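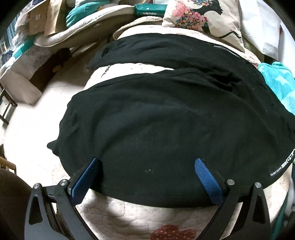 Help > Laundry > Folding dark clothes

2025-11-06
By Hiba Akl

Can I fold on the bed?
Yes. A bed is wide enough for long pants or a long-sleeved top. Pull the quilt flat first — lumps underneath end up as creases in the garment.

Why does lint show so much on black?
Most lint is pale. Go over the cloth with a roller before folding, then do the other side. A pale quilt can shed onto dark fabric, so lay an old sheet over it if this keeps happening.

How do I fold pants with printed lettering?
Turn them inside out or fold so the print faces in. Don't iron over it.

Where should the first fold go?
Lay one leg over the other and line up the seams. Smooth from the waist down to the hem. If creases bunch up where the legs meet, open the legs again and pull the cloth flat there.

What about sleeves?
Fold each sleeve across the back, then bring the hem up to the collar.

How many times should I fold?
Fold pants in half 2 times for a shelf. For a shallow drawer, roll them from the hem.

Can I hang them instead?
Yes, but knits stretch on a hanger. Fold those.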